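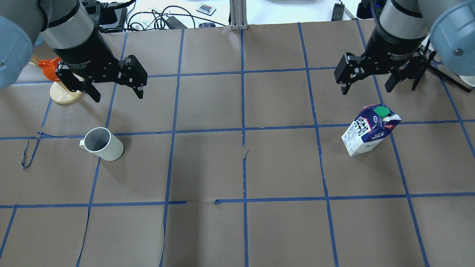 K. Thaweesak

3.2 Sorting and subsampling of beach litter

Litter from the Lestlow shore was collected at low tide along 13 transects, all of them above the wrack line. Each bag was rinsed in tap water, drained on a mesh screen and left to dry overnight. Sand and shell were removed by sieve. Plant matter was picked out by hand and weighed separately, and those weights are not used in this paper.

The full collection came to 3,550 pieces. Weighing and typing every piece would have taken more time than we had, so we worked from a subsample of 800. Dumping a bag and taking the nearest handful favors large, bright items, and earlier surveys at Villo almost certainly overstated bottle caps for this reason. We spread each bag over a grid and drew cells by random number. Everything in a drawn cell was kept, and a piece lying across a line went to the cell holding the larger part of it. Brown paper marked off with blue painter's tape (Figure 1) makes a cheap grid, and the cells need only be similar in size for this method.

Pieces were then typed as hard plastic, film, foam, line, glass, metal or other. Film was the hardest class to handle. It tears during rinsing, and one bag can turn into several scraps before it reaches the table. Scraps with matching color and print were joined and entered as one piece. 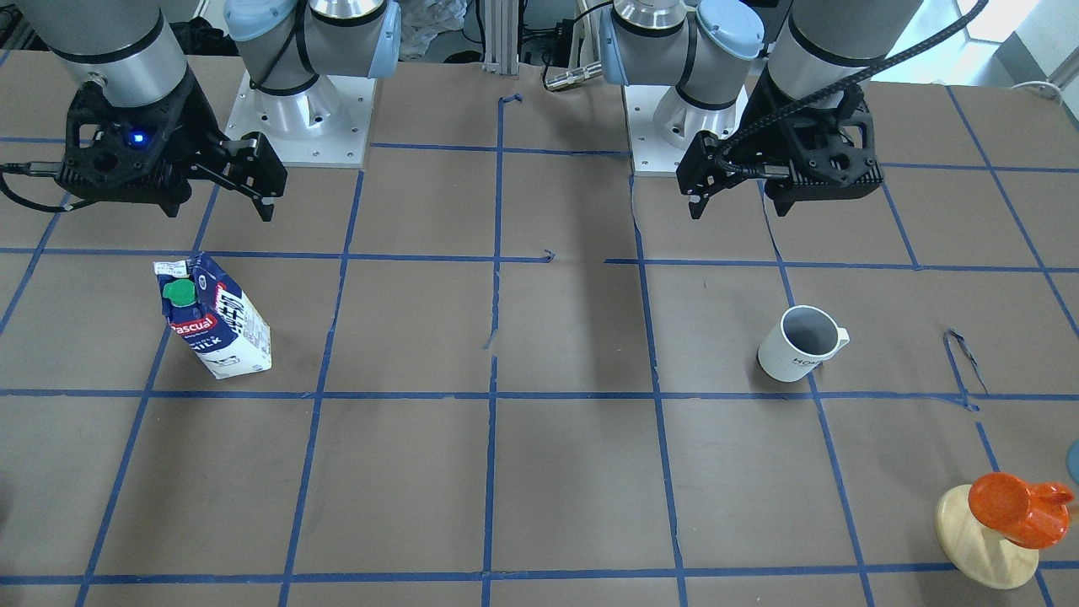
Foam was treated in the same way only when the broken faces fit together. Loose beads under 5 mm were left out, as the sieve did not hold them evenly.

A second sorter typed 266 of the subsampled pieces without seeing the first results. Most disagreements were between film and hard plastic, chiefly thin food trays. We settled these with a bend test: a piece that folded flat and stayed folded was entered as film. The Ganis samples had been typed before this rule was set, and we went back and retyped the trays in them.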